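Skunano Home Skills, Evening Course
Handout for Week 3: The Table Against the Wall

Welcome back, everyone, and thank you for filling in the sheets about your own homes. I read them on Sunday with a large pot of tea, and a good many of you wrote the same thing in different words – there is one flat surface in the house where everything ends up. For most of you it is the dining table. So before we go anywhere near closets, we are going to spend a whole evening on it.

What we mean by a landing surface

In the Killurberg notes (the green pages from Week 1, do bring them again) a landing surface is any spot where things are put down on the way to somewhere else. A bag comes in from the store, the bottles come out of it, and they stand there until someone needs the table for supper. Then they get pushed back against the wall, and once they are in a row against the wall they look as if they live there. I have done this for years with vitamins and a stapler, so please don't feel scolded.

The trouble with a tidy row is that your eye slides right over it. A heap bothers people and a row doesn't. When we did the walk-through at Curkmont last spring, the homes with the neatest rows took the longest to clear.

Reading the row

When you look at a row like this, try to forget about neatness and ask of each thing which room it would go to if it had legs. Detergent goes off toward the wash, a pump bottle most likely toward a sink, and a gift bag has a question of its own, namely whether it is on its way out of the house or has already come in. A framed group photograph is a different matter again. It may well be the only thing on the table that someone meant to keep on show, and it deserves better than to lean among bottles.

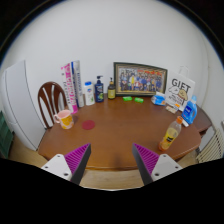 Sorting by destination

Work from left to right, and take your time over it. Use the four headings we wrote on the board:

Wash and clean. Detergent and anything else for laundry or floors. Carry it all in one trip.

Body and bath. Lotions, shampoos, small dropper bottles. Read the label before you decide, as shapes can fool you.

Paper and print. Books, boxed sets, cards, tags. Small flat things slip behind bigger ones, so lift every bottle and look.

Stays. Up to 3 things, and you have to be able to say why out loud.

I set a timer for 29 minutes when I teach this in person, and people groan, and then they finish early and want to start on the sideboard. Please don't start on the sideboard! We get to it in Week 5, and it is a much longer job than it looks.

A word about the wall side

Once the row is gone, wipe the strip where it stood. On a glossy top you will often find rings there, and a soft damp cloth followed by a dry one does for most of them. The Ní Chonaill reader has a good short piece on wood finishes, pages 67 to 69, and it is worth having at your elbow if your table is an old one.

For next week

Clear your own landing surface, then leave it alone for the week and jot down each evening what has come back. Don't move anything, however much you want to – the list is what we will be working from. If you live with other people, let them know what you are doing, or they will kindly tidy it for you.

Bring the list, the green pages and a pencil. The side door will be open from 6:30.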